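Cup placement exercise: teaching the insertion move

Work through this sheet after the Darneck calibration exercise. The task is to seat a paper cup, narrow end first, in a moulded-pulp carrier tray. Teams of two, one arm per bench.

1. Set the tray on the printed mat and tape two opposite corners. Pulp trays are light and will creep if the cup catches the lip.
2. Jog the wrist until the cup axis lines up with the recess. Save this pose as APPROACH.
3. Lower at 20 mm/s until the base passes the rim of the recess, then drop to 8 mm/s. Save the final pose as SEAT.

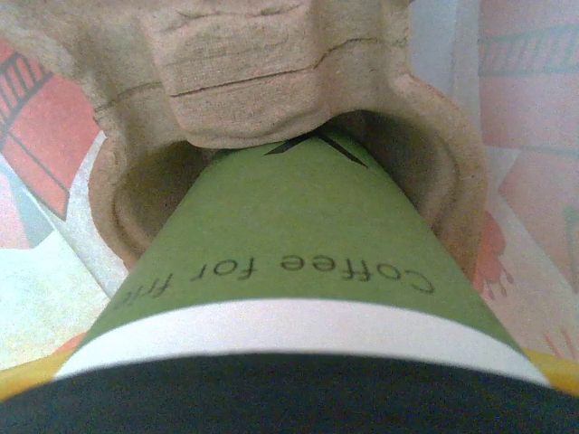 The recess is round with a thick rolled lip, so an off-centre cup may touch one side first. Allow 2 mm of lateral compliance in the Jutthorpe controller before changing the taught pose. If the cup tilts, back out to APPROACH and correct the wrist angle there.

4. Open the fingers in small increments. A fast release drags the cup sideways.
5. Repeat the full cycle and log each attempt in the club spreadsheet. Last term's teams averaged around 63 per cent on their first session.

Torn trays go in the recycling bin by the door. Send log files to Rommel Ambrosio before the October meet.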